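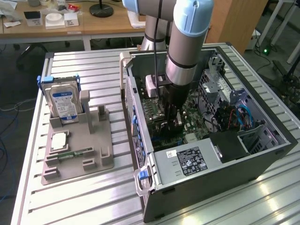 How a Robot Arm Is Shown a Job

Taking a desktop computer apart and putting it back together is a small job for a person who has done it before. For a robot arm it is a long list of hard problems. Parts have to be lined up before they are pushed. Some need a firm press and some break if they get one. Cables bend in a different way every time they are moved.

One way to get a robot to do a job like this is to write down every movement as instructions. Another way is to show it. This page is about the second way, which engineers call learning from demonstration.

What a demonstration is

A demonstration is one complete run of a task, done by a person through the robot. The person decides what to do and the robot's arm does the moving. While this happens, a computer keeps a record.

The record has two kinds of information in it. The first kind is what the cameras saw. The second kind is what the arm was doing: the angle of each joint and how far open the gripper was. The gripper is the part at the end of the arm that holds things. It usually has two or more fingers.

Both kinds of information are stored with the time attached, so the computer can match them up. It can find the picture that goes with any position of the arm. A common speed for this is 10 records every second. A task that lasts 70 seconds then gives 700 records.

Showing by hand

The simplest method is to take hold of the arm and move it. Engineers call this kinesthetic teaching. "Kinesthetic" is a word for the sense that tells you where your own arms and legs are, even with your eyes shut.

Before this can be done, the arm is put into a special mode. Its motors hold up the weight of the arm but do not fight against a push. The arm then feels light, and a person can guide it to a part, close the gripper and lift.

The method has a drawback. The person's hands and body may be in front of the cameras. When the robot later does the task alone, there is no person in view, so the new pictures do not match the recorded ones. For this reason the guided movement is sometimes played back by the arm and recorded a second time with the person standing clear.

Showing by remote control

The other method is teleoperation. "Tele" comes from a Greek word meaning far off, though the person may be sitting in the same room.

There are several kinds of controller. Some are like the ones used for video games. Some are held in one hand and tracked as they move through the air. Another kind is a second arm, often smaller, with joints arranged like those of the real one. The person moves the small arm, and the big arm copies it. The small one is called the leader and the big one is called the follower.

Remote control takes practice. With your own fingers you can feel when a memory module starts to slide into its slot. With many controllers you feel nothing at all and have to judge by eye. Some controllers push back on the hand when the gripper touches something. This is called force feedback.

Why computer parts are difficult

A memory module is a thin, flat board. It fits into a long, narrow slot, and it has a notch that only lines up one way. If the arm holds it at a slight tilt, it can jam.

A processor is square, so it looks as if it could go into its socket in four different ways. Only one is correct. The contacts underneath are small and easily damaged, so it must be set down gently and without sliding.

A hard disk drive is a bigger part and easier to grip. Many are held in a frame called a caddy, and the caddy has to be straight before it will go into the drive cage.

The inside of the case adds trouble of its own. The arm has to reach past metal walls and bundles of cable. Its wrist may bump into something while the fingers are in the right place.

Holding the parts still

Parts waiting to be used are often kept in a fixture. A fixture is a holder with a shaped space for each part, and it can be made on a 3D printer. It keeps a part upright or flat, with enough room beside it for the fingers to close.

A fixture also makes it easier to begin each demonstration with the parts in known places. Later, the engineers may move it a little between runs — a robot that has only ever seen the tray in one spot may fail when the tray is somewhere else.

From records to skill

One demonstration is not enough. A set might have 22 demonstrations of a very short step, such as picking up one part, or 3000 of many different steps mixed together. The records are given to a program that looks for patterns. It learns which movement usually came next when the cameras saw a certain view. The program that results is called a policy.

The policy is then tried on the real arm. When it makes a mistake, a person can take over with the controller and bring the arm back to a good position. That rescue is recorded as well. It gives the program examples of how to recover, and perfect runs do not contain any.

Words used on this page

Caddy — a frame that holds a disk drive.

Fixture — a holder that keeps a part in place.

Follower — the arm that copies the leader.

Gripper — the part of a robot arm that holds things.

Policy — the program that picks the robot's next movement.

Teleoperation — controlling a machine from a distance.

Clidcombe Science Pages for Young Readers. Page last checked May 30, 2024.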